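Handheld grippers: pad swap interval and finger play

padshift
We run two handheld grippers for recording table work, mostly sorting chopsticks and cutlery into a caddy. The left one has started dropping single chopsticks. Pads are the blue ones, 453 sessions on them. The log sheet from Wevia says swap at 200, but they still look fine to me. Setup is the kitchen table with the quilt on it. 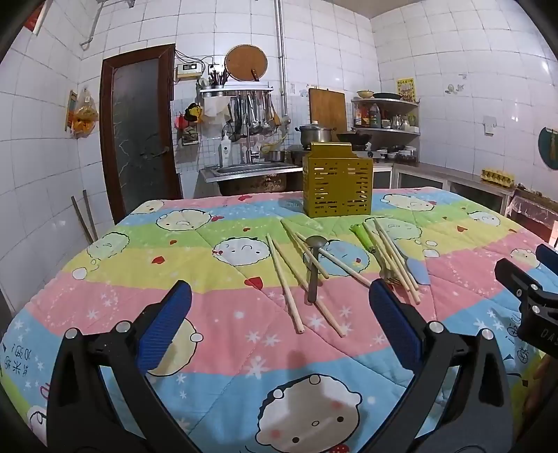 Spoons and the spatula are no trouble. It's only thin round stuff that rolls out when I close. Pads or pivots?

mollier_bench
Pads. Looking fine means nothing, the rubber glazes over. Wipe them with alcohol and try one chopstick 8 times. If it still slips, replace both sides.

tornado88
Disagree. Check the pivot screws first. If a finger has side play, the tips don't meet square and new pads won't fix that. I ran mine to 1,375 sessions on one set.

mollier_bench
On what, though? Boxes and cups will let you do that. Chopsticks won't.

padshift
Wiped them, a bit better. The left finger does rock at the pivot. How tight should the screw be?

tornado88
Snug it until the finger stops rocking, then back off a hair so it still swings free. A dab of weak threadlocker, and leave it overnight. We use the Vogler stuff.

mollier_bench
Fine, but zero the opening again afterward or your width readings will be off. Order I'd do it in:

1. Tighten the pivots on both fingers.
2. Fit new pads as a pair.
3. Open all the way over the table and save that as the wide limit.
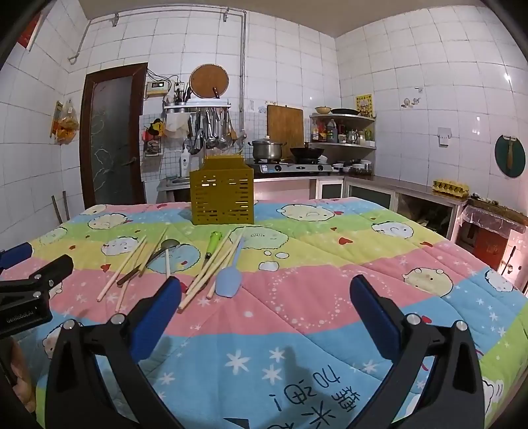
4. Close on nothing and save zero.
5. Pick one chopstick, then a spoon, and compare the widths with your old log.

padshift
Will do it tonight – pads are on order from Wastotel, so step 2 has to wait.

tornado88
Then zero it twice, once now and once with the new pads on.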